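Home Robot Build, Handout 3: Simulating the Bench Before You Wire It
Notes by Saimi Aaltonen, Vukau shared workshop

By now both arms should be bolted to the cart and the hands should open and close from the test script. Leave the power supply off for this session. All work is done in the simulator.

Load the kitchen file, then check the following before you run anything.

The counter height must match your cart. Ours is set to 574 mm in the config. Measure yours and change the value.

Joint limits go in by hand. The wrist on the Rotier kit stops at 135 degrees, and the default file lets it go further.

Set the finger closing speed to the lowest step. Martti Keskinen's group skipped this and spent an evening chasing contact errors.

The first task is a single pick. The right hand takes the pastry out of the blue tray and sets it on the white plate. The left hand stays clear over the counter.

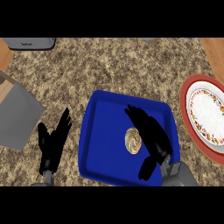

Fig. 2. Right hand in the tray beside the pastry, left hand open and empty.

Watch the tray wall on the right side. The forearm has to pass over it, and a low approach will clip the rim. Raise the elbow first, then bring the hand down. If the pastry slides when touched, check the friction value before you touch the grip force.

Save each run in your own folder, with the config file next to it. Up to 3 retries per run are allowed in the script.

For next time: repeat the pick with the tray turned a little further, and write down which joint reaches its limit first. Felicidad Lagman has the spare wrist cables for anyone still missing one.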